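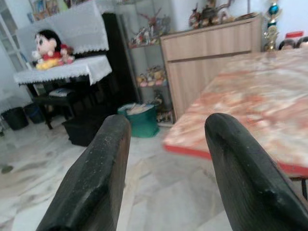 Re: [wuddale-seeds] Saving seed from the Studow tomatoes

2 comments | Share

Hello everybody, and a special hello to those of you who joined after the spring swap and have been so nice and quiet out there. I meant to answer this one last week, but I had beans drying on every flat surface in the house and couldn't get near my desk.

> I grew Studow for the first time this summer and loved it so
> much that I'd like to save my own seed. I've read that you
> have to let the seeds sit and rot in their juice, and I've also
> read that you can smear them on a paper towel and be done
> with it. Which is it? Also, I had Studow planted right next to
> a row of Holterell, and now I'm worried I've got a cross.
> We're up at 1,616 feet, if that makes any difference.

Well, both ways work, and I've done both. The paper towel is fine if you only want a dozen plants for yourself. You let the towel dry, fold it up, write the name on it, and in spring you tear off little squares and plant them, towel and all. My mother did it that way her whole life and I never remember her being short of tomatoes.

If you want enough to share, though, I'd go ahead and ferment. Pick two or three of your nicest fruits, from different plants if you can, and let them get a little riper than you'd want for a sandwich. Squeeze the seeds and jelly into a jar, add a splash of water if it looks thick, lay a piece of cloth over the top and set it somewhere you won't have to smell it. I use the back porch. Stir it once a day. In two to four days you'll get a skin of mold on top and most of the good seed will have gone to the bottom. Don't leave it a week like I did one year, or they'll start to sprout on you!

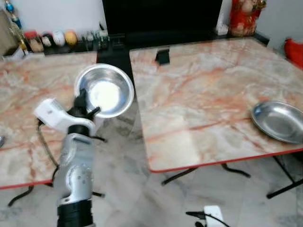

Rinsing is the part that people rush, and I think it's where most of the good seed gets lost. Fill the jar with water, let it settle, and pour off the floaters slowly, then do it again until the water runs clear. I like to finish up in a shiny stainless steel bowl with a rolled rim, same as the one there being held up over the folding tables, and tip it toward me while I pour so I can keep an eye on the seeds. They show up so well against bright metal, and any bits of skin do too. After that it all goes through a fine strainer and onto a china plate. Please not a paper plate, they stick like glue.

Now, about Holterell. I wouldn't lose sleep over it. Most of the modern types hardly cross at all, but Holterell is a potato-leaf kind and its flowers can stick out a bit, so a bee might have had some fun. Studow has the regular cut leaf. If you save seed from your Studow and a few odd ones come up, you may not see it the first year, so grow out a handful before you pass any around with the name on it. The height won't matter for the seed itself, only for how early your frost comes, and you'd know that better than I would.

I've gone through the swap box and we have 274 packets left, with far too much squash and hardly any lettuce. If you have Lindqvist lettuce going to seed, let it go, and shake the heads into a paper bag on a dry afternoon. I'd be so glad of even a spoonful.

Anybody who wants the old drying chart can find it in message 691 in the archive. I'll be bringing the box in December as usual, and probably a pie.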